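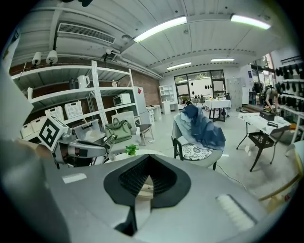 Are Mirnasik points worth having?

By now most of you have been asked the question. You put your things on the counter in Fellitholm, you get your card out, and the person at the register says, "Are you collecting?" Then there is a pause while you decide whether to say no again or give in and hand over your phone number.

I gave in last June. I've been collecting ever since, and I have 3,294 points. I wish I could tell you what they're good for.

Mirnasik is the shared rewards plan that a good share of the stores on both sides of the river have joined, the pharmacy, the optician and the hardware store among them. The pitch is that money spent locally comes back to you. You earn ten points for every dollar, and you get 2,000 points as a gift just for signing up, so you start out feeling rich. I know I did. I went home and told people.

The smallest reward costs 4,000 points. It's a five-dollar voucher. You can see how the gift works once you know that: it gets you halfway, and you have to spend two hundred dollars to get the rest of the way. For someone who never joined, or who joined and doesn't get the gift a second time, the same voucher takes four hundred dollars of shopping. That comes out to a little over a penny on the dollar. The grocery store used to beat that with a coupon on the back of the receipt, and it didn't need my phone number.

Where the points go

You'll notice that 3,294 isn't a round number, and neither is the amount I've spent. I kept my receipts (I keep all receipts, this isn't new) and by my math I should be past the 4,000 mark and into the voucher. I wrote to ask. The answer came back in two days, very polite, and pointed me to a section of the terms called "Keeping your balance fresh." If you go a month without shopping at a member store, 100 points come off. I was away for part of the winter, and the rest of it I mostly stayed in, so my balance got very fresh indeed.

There were two more things in the terms that I had missed. Sale items don't earn points. Neither do prescriptions, gift cards, stamps, or anything paid for partly with a voucher. I buy a lot of sale items. I'd guess most people reading this do too.

I asked whether stores pay to be in the plan and was told that the arrangements are between Mirnasik and each member. I'll take that as a yes. If a store is paying a fee on my shampoo, that fee is coming out of somewhere, and I doubt it's coming out of the owner's lunch. Prices may have gone up for plenty of other reasons, and I can't prove a thing. I would still like one member store to say out loud what it pays and what it thinks it gets.

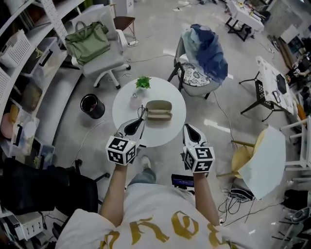 But it's easy, they say

It is easy, in the sense that giving out your phone number is easy. Since I joined I get a message most mornings. Some of them tell me I'm close to a reward. Some tell me about double points on things I have never bought. One told me it missed me. The unsubscribe link works, but the terms say that turning off messages also turns off "personal offers," and as far as I can tell every double-points deal counts as a personal offer. So you can have quiet or you can have points.

What they do with the list of what I bought, I couldn't say. The privacy page names "selected partners" and doesn't select any of them for you to read.

A fair word for the other side

People I trust like it. A neighbor with a big family and a dog gets a voucher fairly often and spends it on dog food, and she says it costs her nothing to say her number at the register. She shops every week, so nothing ever comes off her balance. If you spend like that in member stores anyway, full price, you'll come out a few dollars ahead by the end of the year. Fine. Take them.

For the rest of us I'd point to Kiều, the sandwich place by the bus stop in Bornuvton. They have a paper card. They stamp it when you buy lunch, and when the card is full you eat for free. There is no app, and the card doesn't lose a stamp if you have the flu. I've left mine in a coat pocket all summer and it was still good in the fall. It has never once told me it missed me.

If you're already in

Check your balance before you next shop, and write it down. The app shows the total but keeps only the last few weeks of history, so a missing hundred is hard to spot later. Any purchase at a member store counts to stop the monthly loss, even a small one, as long as it isn't on the list of things that don't earn. To close the account you have to send an email; I couldn't find a button. Points still in it are gone when you do.

I need a little over seventy dollars more to get my five. I haven't decided. The hardware store has furnace filters at full price, and I could use one.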